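Skendley Neighborhood Association
Monthly meeting, minutes
June 21, 2023
Grutbridge Hall, back room (front room had the choir)

Chair: Greer Munro
Minutes: Struan Lindsay
Apologies received from the Dunbar Street end, clash with the school concert.

Started 8 minutes late, projector. Gave up on projector, Greer read the figures out.

1. Last minutes
Approved. One correction: the drain by the bus shelter is the city's, not the county's. Struan to fix in the online copy.

2. Matters arising
Streetlight outside the laundromat still out. Reported again, new ticket number on the notice board. Greer has asked for a name at the city this time so we aren't starting over with a new person every call.
Hedge on the corner of Dunbar and Mill: owner has cut it back on the sidewalk side. Top still high, drivers coming out of Mill can't see left. Greer will write a polite note.
Library book drop: moved to the covered entrance, people seem happy. Close this item.

3. Money
Balance $2,121. That is after paying the hall and the printing for the spring flyer. Still owed to us: deposit back from the tent place. They say it was mailed in March. Greer will call.
Question from the floor on why we print flyers at all when there's the email list. Long back and forth. A good part of the street isn't on the email list and won't be. Agreed to keep printing but go to one side, one color.
Bank wants updated signers. Struan to get the form, needs two signatures, Greer and one other. Left open who.

4. Trash and recycling changes
Most of the evening went here.

The letter from the city went out but half the room hadn't got it. Greer read it. Short version, from Struan's notes:
- Glass comes out of the mixed bin and goes in its own crate.
- Plastic bags and film not taken at the curb at all. Grocery store drop-off only.
- Yard waste every other week through the fall, then stops.
- Bins out by 7 in the morning, not before 6 the night before.

Complaints. The crate is small. The crate has no lid so glass fills up with rain. Where are people in the upstairs apartments meant to keep a third container? City line is that shared buildings can ask for one large one between them, landlord has to be the one who asks. Two landlords on Dunbar Street known to be hard to reach. Agreed the association will send a letter they can just sign and forward.

Discussion on whether you need to rinse. Yes, quick rinse. No need for labels off. Caps on for plastic bottles, off for glass. Several people had this the wrong way round incl. the person taking the minutes.

Suggestion that we do a one page sheet for the fridge with what goes where, bigger type than the city's. Everyone for it. Struan will draft, Greer to check against the letter before anything gets printed. Spanish version too if we can get it looked over by someone who speaks it properly.

Small stuff that people aren't sure about (lids, tubes, pump tops, batteries) to get its own box at the bottom of the sheet. Batteries never in any bin. The hardware store takes them at the counter.
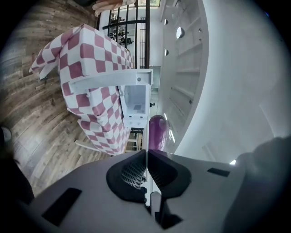
Struan Lindsay

Missed collections: the alley behind Mill was skipped twice this spring. Driver says parked cars, residents say there weren't any. Greer suggests writing down date and time each time it happens, otherwise it's just our word. Sheet will be kept in the hall foyer by the notice board. Please use it.

Raccoons. Bungee cords work, bricks don't. Moved on.

5. Istivico lot
The old Istivico warehouse lot still fenced and still full of weeds. Agent told Greer there is an offer on it but wouldn't say who from or what for. No application filed with planning as of this week, Struan checked.
Views in the room: housing fine, storage units not wanted, another car wash definately not wanted. No vote since there's nothing to vote on. If an application does go in there is a comment period and it's short, so Struan to check the planning page every week and email out the same day.
Fence has come loose at the creek end, kids getting in. There's broken concrete in there. Greer to email agent tonight and copy the city.
Somebody asked about using part of it for the plant sale next spring. Insurance would be the problem. Parked.

6. Summer potluck
Date is set, same as on the flyer. Street closure permit is in, not back yet. If it's refused we go on the grass behind the hall.
Needed:
 folding tables (church is lending theirs, someone with a truck please)
 ice
 a second grill
 extension cords, outdoor kind
 people for cleanup, not just setup, last year it was the same few until dark
Food sign-up is by house number again. Odd side mains, even side salads and desserts. Drinks bring your own. Please write on a card what's in the dish, there are three kids with nut allergies coming and last year hardly anything was marked.
Music: acoustic early on, speaker after, off at 9. The 9 is firm, we promised the nursing home.
Trash at the potluck: use the new sorting. Good practice. Greer wants a glass crate, a recycling bin and a regular bin at each end, with the fridge sheet taped over them.

7. Traffic on Mill
Speed count still not done. City says the counting strips are all out on other streets. We are on the list, no date.
Proposal to buy yard signs ("slow down" type). For: cheap. Against: people stop seeing them after a week, and they end up in the creek. Vote was close, carried. Limit of $150 to spend. Struan to get a price, come back by email if it's over.
Crosswalk paint by the school is nearly gone. School has asked as well. Separate letter from us, Greer to write, can't hurt.

8. Hall
New lock on the side door. Old keys don't work, don't force it, one is already bent. Get new key from Greer, sign for it.
Kitchen faucet drips. Hall people know.
Lost and found box is full. Anything left in it after the potluck goes to the thrift store. There's a good green raincoat in there, child's, and a casserole dish with no name on it.
Please stack chairs in the closet and not against the radiator.

9. Any other business
Dog waste on the creek path. Bag dispenser is empty more often than not. City fills it but only monthly. Could we top it up ourselves? A box of bags isn't much. Agreed, from petty cash.
Book swap shelf in the foyer: no more encyclopedias please.
Request for a welcome note for new people on the street, there have been a few moves lately. Could go out together with the fridge sheet. Greer likes it. Struan will add it to the pile.
Thanks to everybody who did the creek cleanup. Bags have been picked up by the city except the one with the tire in it. Tire needs a seperate pickup, requested.

Actions
Greer: note re hedge. Call tent place. Email agent re fence (tonight). Letter on crosswalk. Check fridge sheet. Keys.
Struan: correction to last minutes. Bank form. Draft fridge sheet and landlord letter. Planning page weekly. Price on yard signs. Welcome note. Bags for dispenser.
Open: second bank signer. Truck for tables. Spanish reader for the sheet.

Next meeting same time, same place, front room if the choir is done for the summer. Items for the agenda to Struan a week ahead, please, not at the door.

Closed 9:10.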